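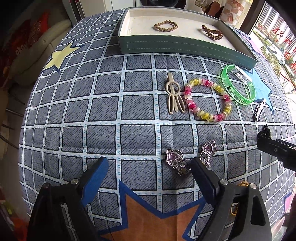

Forum > Software > Perception and planning

Thread: Grid sheet is eating my pose estimates

trisul_ard
Running Mimby on 200 handheld demos of sorting hair accessories and jewelry on a bed. Tracking is lovely until the gripper gets low over the sheet, then the pose hops sideways by exactly one square and carries on, full of confidence. The fisheye model is calibrated. Reprojection error is fine. The trajectory says my wrist can teleport.

fendo_fan
Classic aliasing. Every square looks like every other square, so the matcher picks a neighbor and moves in. Mask the sheet and track off the cushion and the cabinet.

trisul_ard
When I'm down by the earrings there's hardly any cabinet left to track. And the sheet has big stars on it, which I hoped would count for something.

dehghan_loop
They do, if your matcher ever gets to them. Mimby keeps the strongest 633 corners by default and the grid lines win all of them. Cap features per cell and the stars get a vote. Disagree on masking, you'd be throwing out the closest surface you have.

fendo_fan
The closest surface is cloth. It moves when you lean on it. But sure, build your world frame on bedding.

dehghan_loop
I've built it on worse.

pitch_and_yawn
Also check the window. Trees and traffic outside give you beautiful far points that say nothing about translation. Fuse the IMU and gate any jump over 5 cm between frames.

trisul_ard
Capped per cell, added the gate, left the sheet unmasked. 176 demos come out clean. The rest still hop, mostly when the fingers cover a star.

fendo_fan
So mask the sheet on those.

dehghan_loop
Or mask the fingers. Are you masking the fingers?

trisul_ard
I am going to go and mask the fingers.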